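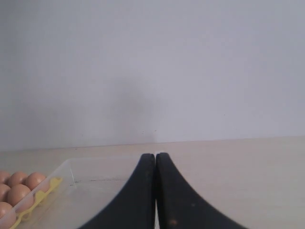

Grovirex > Cell Safety > Benchtop Checklists > Egg Handling

Search checklists and forms

Benchtop Gripper Cell: Pre-Run Inspection, July

Inspected by: Maysoun Saliba
Station: Kesia bench, wall side
Day: Wednesday, 7:40 a.m.

Mark each item OK, FIX, or N/A. Anything marked FIX gets a comment. Do not start a run with an open FIX in section 1.

1. Stops and limits

1.1 Emergency stop within reach of the operator's chair. OK
1.2 E-stop pressed and reset before power to the arm. OK
1.3 Speed limit set to 200 mm per second for manual teaching. OK
Comment: It was left at 675 after the Vandness demo. Put it back when you finish, every time.
1.4 Wall limit active in the controller. OK
Comment: Tested at low speed with the gripper nearly closed. Test it again with the fingers wide open, they need more room.

2. Gripper

2.1 Fingers seated, screws tight, no play by hand. OK
2.2 Fingers line up at the tips. OK
2.3 Finger surfaces checked for wear, chips and residue. FIX
Comment: Small pale brownish spot low on the right finger. Wipe it first. If it stays, log it as wear and check it again at the next 1,000 cycles. Finger pairs are replaced at 2,000 cycles whatever they look like.
2.4 Grip force set to the egg profile. OK
Comment: Profile name is Ji, not Ji-old. Please delete Ji-old.

3. Work area

3.1 Tabletop clear apart from the items for the run. OK
3.2 Egg container on the left, right side kept open for placing. OK
3.3 Tray sits flat inside the container. OK
Comment: Yellow tray in the clear plastic container. The clear walls are hard to pick out from a low angle, so teach the approach from above and keep the fingers higher than the rim until they are over the cups.
3.4 Wall behind the bench clean. FIX
Comment: A couple of tiny dark specks just above the table edge. Low priority.
3.5 Lighting even, no glare on the shells. OK

4. Food contact and cleanup

4.1 Eggs used for testing are not returned to the kitchen. OK
4.2 Gloves and paper towels at the station. OK
Comment: One box of gloves left, medium only.
4.3 Spill steps posted. FIX
Comment: The sheet is still the old one. It tells you to wipe up before stopping the arm. Stop the arm first, then wipe.

Open items: 2.3, 3.4, 4.3. Run allowed.

Signed: M. Saliba

2 comments | 0 shares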